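Breakfast in Bed, a Reconsideration

I have been reading old hospitality manuals again. My mother used to run a guesthouse, and when she closed it in August she gave me a box of books she described as "for you or the fire." Most of them are about linen. One, by a woman named Lærke Lund, is about breakfast, and I have read it twice, which is more than I can say for anything I was assigned in college.

Lund ran a small hotel called the Jarine and had opinions. She thought toast racks were a device for cooling toast. She thought a guest who asked for a soft egg should be asked how soft, and then given it slightly harder, "as people are braver at the door than at the table." Her chapter on marmalade goes on for 6 pages and ends with an insult to a neighboring hotel.

Her best chapter is on breakfast in bed, which she was against. She offered it anyway and charged extra, and I think the extra was meant as a fine.

The case against

I had always filed breakfast in bed under treats. Then my husband brought me one for my birthday and I paid attention for the first time. You can't sit up properly. The pillows slide. The coffee is over there and your hand is over here, and between them lies a white duvet cover that cost 112 dollars before tax. You eat with your elbows clamped to your ribs like someone flying coach.

Meanwhile the person who made it stands at the end of the bed, watching. They want to know if it's good. You say it's good. They have not made anything for themselves, so now you're eating alone in front of an audience, in a nightshirt from a bank.

Lund covers this. The server, she writes, should put the thing down, open one curtain, and leave. "Conversation is for people with shoes on." I read that line out loud at home and it was not taken in the spirit I intended.

What she does allow

If you must, she says, keep it dry. A roll, already buttered. Fruit that has been cut up by somebody else. Coffee in a cup filled to two thirds, with the pot left on the dresser so the guest has to get up for more and may, with luck, stay up. No syrup. No soup, which I would have thought went without saying, but there is a story about a Mr. Ketilsson and a bowl of barley broth that takes up most of a page and ends with a new mattress.

She also wants a rim on the tray, high enough to stop a rolling egg. Ours passes. It has a wood grain printed on it that has never fooled anyone, and I'm fond of it.
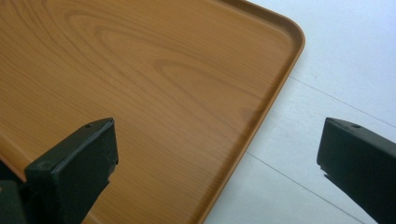
My own attempt

I gave the Lund method a try last month, on my husband, who had done nothing to deserve it. Buttered roll, half a pear in slices, two thirds of a cup. I put it down, opened one curtain, and left.

He came down four minutes later carrying everything and asked if I was mad at him. Then he ate the roll standing at the counter and had a second cup, and we talked about whether the gutters could wait another year. He thinks they can. He had his shoes on, so I let him finish.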